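Chapter 15
Board, Grain and Paste

Aims of the chapter

After working through this chapter the reader should be able to find the grain direction of a sheet of paper or board by at least two methods, predict which way a pasted board will warp, choose between starch paste and a synthetic adhesive for a given joint, and line a pair of album covers so that they dry flat. The making of the text block is dealt with in Chapter 2 and is taken as known.

15.1 Introduction

An album is a heavier structure than an ordinary book of the same size. Its leaves are stiffer, its spine has to allow for the thickness of whatever is mounted on them, and it is opened flat far more often. Most faults in home-made albums can be traced to the covers, and most faults in covers come down to two decisions taken before any paste is mixed: the way the board was cut, and the amount of water brought into it.

The material in this chapter follows the teaching sequence used in the Brestton evening course, as first set down by Hannelore Kohlhase and later revised by Volker Wendt. Kohlhase taught grain and adhesive as separate subjects. Wendt joined them, on the view that a student who has learned one without the other will still produce a warped cover. The present author has kept his order. 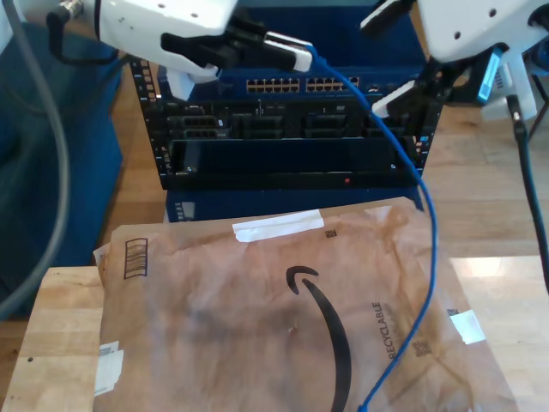
Machine-made paper and board have a grain because the fibres tend to line up with the direction of travel as the sheet is formed. The fibres swell when damp, and swell a great deal more in width than in length. A sheet therefore grows across the grain when pasted and shrinks back across the grain as it dries. If the sheet is stuck down while it is expanded, it pulls on whatever is beneath it. That pull is the cause of nearly all warping.

In a bound album the grain of every part should run from head to tail, parallel to the spine. This applies to the boards, the covering paper, the endpapers, the linings and the leaves. A leaf with its grain running the wrong way will not lie down when the album is opened, and its spine edge may cockle where it meets the adhesive. Handmade sheets often have little or no marked grain and may be used either way, but they should still be tested.

15.2 Finding the grain

Three tests are in common use.

The bend test. Hold the sheet loosely by opposite edges and bend it without creasing. Turn it through a right angle and repeat. It gives more easily when the fold would run along the grain. The test is quick and wastes nothing, and is the usual choice for board.

The tear test. Tear a waste strip in each direction. The tear along the grain is straighter. The test is suited to paper only.

The damp test. Cut a small square, mark one edge in pencil, and dampen one face. The square curls into a trough, and the line of the trough is the line of the grain. It is the most reliable of the three for thin papers.

Pencil an arrow on every piece as soon as the result is known. Offcuts without an arrow should be tested again before use.

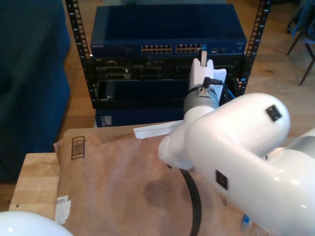

Boards sold for cover making differ in density, in how they are built up and in how much acid they contain. Millboard and good greyboard cut cleanly and hold a square edge. Mountboard is softer at the corners and is better kept for mats. Ordinary cardboard, of the sort lying beneath the white robot arm in the photograph, makes a useful covering for a bench and can be thrown away when it has taken too much paste, but it should not be built into a cover, nor left in contact with prints. Where the history of a board is unknown it should be treated as acidic and kept for practice pieces.

15.3 Water and adhesive

Starch paste is slow, strong and reversible with moisture. It carries a good deal of water into the sheet and so gives a strong pull on drying. PVA carries less water and grabs quickly, which leaves little time for adjustment, and once dry it is hard to undo. A mixture of the two is often used for covering — Celeste Ledesma's notes from the Cáceres workshop recommend it for cloth joints — and it will be assumed in the exercises unless stated otherwise.

A board covered on its outer face alone will warp outwards, towards the covering. The remedy is a lining on the inner face, with its grain in the same direction, pasted with the same adhesive and given the same time to relax. The finished board is then dried between blotters under weight. Blotters are changed while they still feel cool to the hand.

Exercise 15.1 calls for a set of six small test boards, lined and unlined, to be kept and labelled. They are needed again in section 15.4, where their warp is measured with a straight edge.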